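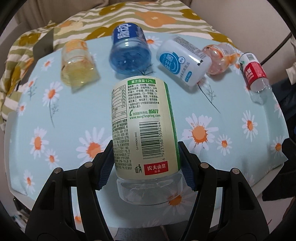

핸드그리퍼 구매 예산 관련 질문

작성자: 모래시계47
11월까지 수집용 핸드그리퍼 예산안을 내야 합니다. 후보는 Raltov와 Gralton이고, 작업은 눕힌 음료수병 집기입니다. Raltov는 세트당 85만 원, Gralton은 246만 원 견적을 받았습니다. 총예산은 900만 원입니다. 어느 쪽이 나을까요?

답글: gorani_lab
Raltov 두 세트로 시작하세요. 남는 돈은 패드랑 저장장치에 쓰는 게 낫습니다. 투명한 페트병은 패드 상태를 많이 탑니다.

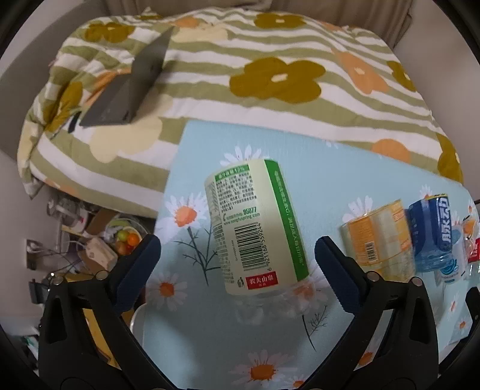 패드는 소모품으로 따로 잡으세요. 저희는 본체 예산에 묶어 놨다가 추가 결재를 두 번 올렸습니다.

답글: 밤샘용접
저는 반대입니다. Raltov는 링크 유격이 빨리 생깁니다. 수리 맡기면 3주 걸리고 그동안 작업이 멈춥니다. Gralton 두 세트 사도 예산 절반이 남는데 굳이 싼 걸 살 이유가 없어요.

답글: gorani_lab
유격은 핀만 갈면 됩니다. Gorberg에서 호환 핀 팝니다.

답글: 밤샘용접
호환 핀 쓰면 보증 끊깁니다. 약관 확인해 보세요.

답글: 모래시계47
보증은 몰랐네요. 물체 비용은 얼마나 잡으셨나요? 크기와 라벨이 다른 병을 섞어 쓰려고 합니다.
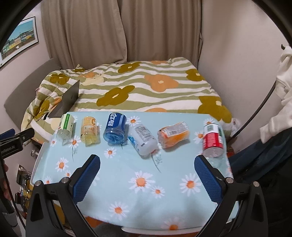
병은 찌그러지면 교체할 생각이라 여분도 넣어야 할 것 같습니다.

답글: Vlachou_user
병값은 얼마 안 합니다. 보관함이랑 운반비가 더 나와요. 저희는 Vlachou 보관함을 쓰는데 칸이 좁아서 큰 병은 안 들어갑니다. 그리퍼는 한 세트 대여해서 써 보고 정하세요.

답글: 모래시계47
대여 견적부터 받아 보겠습니다. 패드는 소모품 항목으로 분리해서 올릴게요.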